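Labels People Can Read: Speaker Notes
Regional Small Libraries Day, Friday, May 25, 2018

Notes posted as I used them. A few bits got skipped in the room when we ran short on time.

Opening
Good morning. I run the back room at the Brotness library. Today's talk is on labeling boxes. Ask people to hold questions until the part on tape, because most of the questions are going to be on tape.

Background
Last June we moved the local history collection out of the basement at Brotness and into the old school at Drustwood. 266 boxes went over. Before we could shelve them, we had to open 86 just to find out what was inside. Every one of those boxes had a label at some point. Some labels had fallen off. Some were facing the wall, or were under another box. A few were there and readable and said "misc."

Pause here. Someone usually admits to a "misc" box.

What goes on the label
Box number first, and big. Then the collection name, then the date range. Leave off the shelf location, which changes. We put shelf locations on the first set of labels and had to cross them out within a month.

Use the number as the link to your list. The list can be a spreadsheet or a notebook. Ours is a spreadsheet, with a printed copy in a binder at the end of the first row. The printout gets replaced when someone has written on it enough that it's hard to read.

Number straight through from 1. We tried letter codes for each donor and ended up with two donors sharing a letter. If a box is thrown out, its number goes with it. Do not reuse it.

Size and type
Numbers should be readable from the end of the aisle. Print one, tape it to a shelf, and walk back until you can't read it. We settled on 200 point bold for the number and plain black on white for everything else. The colored labels from the first round faded near the windows, and the yellow ones could not be read under the old tube lights.

Next slides. Leave them up through the section on placement.

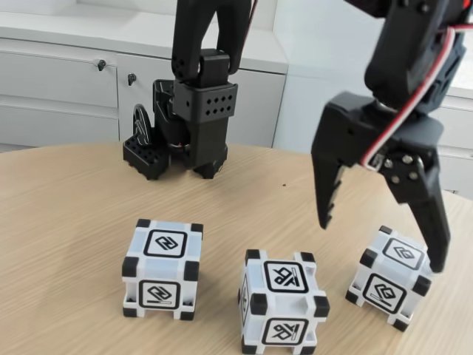
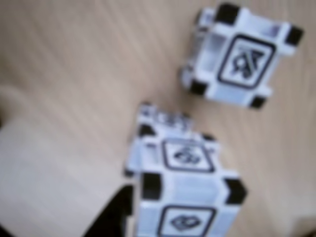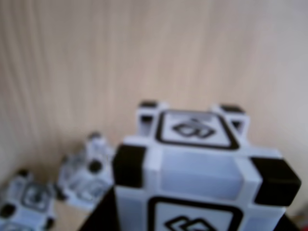

White cubes with black corners and square black-outlined markers.

Placement gave us more trouble than wording did. Our boxes had one label each, usually on the lid, and the lids got swapped. Once two boxes were stacked, the bottom one was a blank box. The left cube in the first picture has a marker on the face toward the top and another on the face below it, and that is the habit I want you to take home. Put the number on a short end and on a long side, at the least. Put it on the body of the box and leave the lid alone. If your shelves are deep enough for two rows, label both short ends, because somebody will put the box in backward.

Keep the label away from the handle hole. Hands rub it off. Keep it above the bottom edge too, where it scrapes on the shelf going in.

Tape and glue
Clear packing tape over a paper label looks good for a year or two, then goes brown and lifts. We had boxes at Brotness where the tape had come off and taken the ink with it. Foil-backed labels are what we use now. They cost more. For anything going into a damp space, write the number on the box in pencil as well, under where the label will go.

Take tape questions here. Stop after 7 minutes.

Working with movers
We hired Hirnard for the truck. Their crew wanted a number on the end of each box and a matching list on a clipboard, checked off at both doors. Do this even if your movers are your cousins. Two boxes were missing on our list at the Drustwood door and both were still in the basement elevator.

Ask the mover which way they load. Hirnard loaded short end out, which matched our labels by luck.

Costs
Labels and a new printer drum came out of the regular supply line. The shelving at Drustwood was covered by a Khondokar grant, which would not pay for labels or boxes. Check that before you write your application.

What we still have wrong
The map drawers have no numbers. Oversize folders are numbered in a separate run, and people mix them up with the boxes. There is still one shelf of boxes with the old yellow labels, and those get redone this summer.

Handout
Label template on the front, sample list on the back. Extra copies are on the table by the coffee. If they run out, leave an email address on the sheet and I will send the file on Tuesday.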